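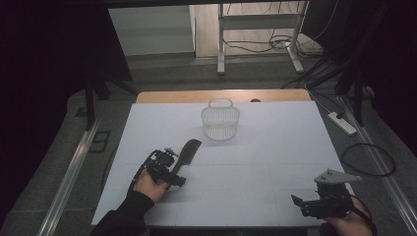 White basket on the light bench panels, comb-like black piece off to the left.

27/08/2026 -- dye shed notebook, indigo vat

Vat had gone flat again this morning. Surface was blue-gray with no coppery film, and the liquid under it was more green than yellow. Last good dip was before the weekend break. I warmed it slowly to 38 C and left the lid on until lunch before adding anything.

Checked the log from January, when the same thing happened with the Kusow powder. Back then we kept adding reducer and ended up with a vat that stripped color off the cloth as fast as it went on. Did it in small steps this time. Half a spoon of fructose, stir along the wall without breaking the surface, wait an hour, look again. After the second addition the liquid was amber and the bubbles had a bronze edge. pH was a bit low so I added lime, less than the sheet calls for.

Test strips, all from the Ovetti cotton, scoured last week:
Strip A, one dip, two minutes. Pale, patchy at the top where it floated.
Strip B, three dips with airing between. Even. Close to the shade Ramell asked for, maybe a little green until it is rinsed.
Strip C, six dips. Too dark for the order, but keep it for the shade card.

Rinse was the slow part. Strip B took over 200 liters counting the running tap, and that can't be right for a piece that size. Next time soak first, then a little vinegar in the second bath, then tap. The Cortés wool will need a separate vat in any case -- too much lime in this one for it.

Weighed out stock for the next vat: 366 g indigo, 1000 g fructose. Lime is nearly gone. The bag by the door is the old one and has caked, do not use it for vats. It can go to the wall patching.

To do:
Order lime.
Label strips on the back, not on the tape. Tape came off C in the rinse.
Light test on B, half covered, south window.
Ask Ramell if they want the cloth pressed or just folded.

Lid is back on and the heater is set low. Stir once in the morning, then leave it to settle before the first dip.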